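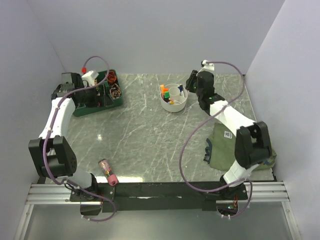
5/28/18 – Damp readings, back bedroom

Meter out again after breakfast. The outside wall is still the worst of it. Low down by the chimney breast the Hirko gives a reading well into the red band, and at shoulder height it drops to amber. The party wall is green from skirting to picture rail. I took every reading twice, pins pushed to the same depth, and wrote them on the plaster in pencil next to the holes.

In February I put the damp down to condensation. The window was running every morning and the meter agreed with that, more or less. The window has been dry for weeks and the low readings have not moved, so condensation does not explain the bottom of the wall. Rain getting in at the gutter does not explain it either, as the top would be wetter than the bottom.

Went outside and dug along the foot of the wall with the narrow spade. The path has been raised at some point. The old surface is 36 mm under the present one, with sand between, and the new slabs sit level with the slate course. In places they sit above it. The air brick nearest the drain is half buried and packed with soil. I cleared it with a bent wire and a bottle brush.

Abelardo Ulloa came at midday and looked at the trench. He wants the path cut back 300 mm from the wall along its full length and the gap filled with washed gravel. Domínguez had quoted for injecting the wall instead. Abelardo thinks injection is money spent on the wrong side of the brick, and having seen the slate I agree. He also says the cement render below the sill should come off and go back in lime. That can wait for a dry spell.

Rang Rokville for gravel. They deliver in bulk bags only, three weeks' wait. Ukex have it sooner but in small sacks, and the price per tonne is silly. Ordered from Rokville.

Lifted 2 slabs before tea to see how they were bedded. Dabs of mortar at the corners, loose sand in the middle. They come up easily with the long bar. The third cracked across. Stacked the good ones by the shed.

Dehumidifier off from tonight – I want the next set of readings without it. Same points, same depth, a fortnight from now. Need new batteries for the meter and a disc for the grinder.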